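Unit 4: Planning and Budgeting for a Manipulation Cell

Course handout, revised 6th March
Liudmyla Zhuravel, Automation Planning

Bring your draft equipment list from Unit 3. We will work from it for the whole session and you will need it again for the Pavliuk assignment.

4.1 Start from the task

Most bad purchases begin with a catalog. Write the task down first, in one sentence, with the object, the starting place and the end place. Our running task is "pick up one cup and set it inside another." Everything on the equipment list has to answer to that sentence.

From the sentence you can get the reach, the payload, the opening width of the gripper and the amount of clear space needed over the table. A cup is light, so payload will not decide much. Opening width will. The gripper has to hold the cup by its rim and keep hold of it while it is off the table and a little tilted.

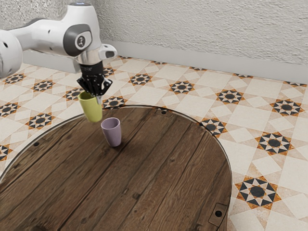 4.2 Simulate before you request quotes

A simulated cell costs staff time and a computer. Build the table, the arm, the gripper and the objects at true size, then run the task. Mistakes in reach show up early, while they can still be fixed by changing a number.

For the Eltia exercise the class budget allows 52 hours for simulation work. Enter this as labor. Students often leave it off the sheet and then find that the project is late before anything has been ordered.

Check the approach as well as the grip. Two open fingers need room on both sides of a cup, and a second cup standing close by takes some of that room away.

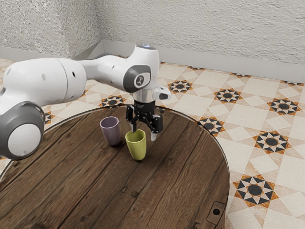

If the fingers do not fit, you have three places to look: the gripper, the spacing of the objects, and the direction the arm comes from. Changing the spacing is usually free. Changing the gripper means a new quote and often a new mounting flange. Record which one you chose and put the reason in the notes column.

4.3 Lines that get left out

Go through your list and add any of these that are missing:

Mounting hardware and the table or stand
Spare finger pads
Cables and a spare set of cables
Shipping and unpacking
Safety review
Operator training
Software license renewals after year one

In the Zultulo worksheet, spare pads and cables come to 762 dollars. Yurii Tkachenko will go over his version of the sheet in the lab section. His totals differ from mine in the training line and both are acceptable.

4.4 Acceptance test

Agree on the acceptance test before you sign. The test should use your task and your objects. For our task, the cup must end up inside the other one, with the lower cup still upright on the table. Write the number of trials into the contract. In the Jistodness case it was 23, with no more than 2 failures allowed.
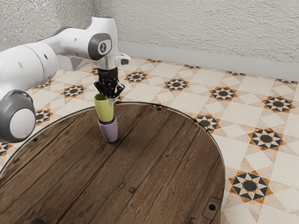
Reading time for the rest of this handout: 2 minutes

State who pays for a repeat test. If the contract is silent, expect an argument. Also state whether the gripper may be adjusted between trials. The February group left this out of their draft and had to rewrite the section.

4.5 Assignment

Complete the Pavliuk budget sheet. Include the task sentence at the top, the simulation hours, all hardware lines and a draft acceptance test. Mark every price as quoted, estimated or unknown. Do not leave a cell blank.

Hand in one sheet per pair. Late sheets go to Yurii Tkachenko.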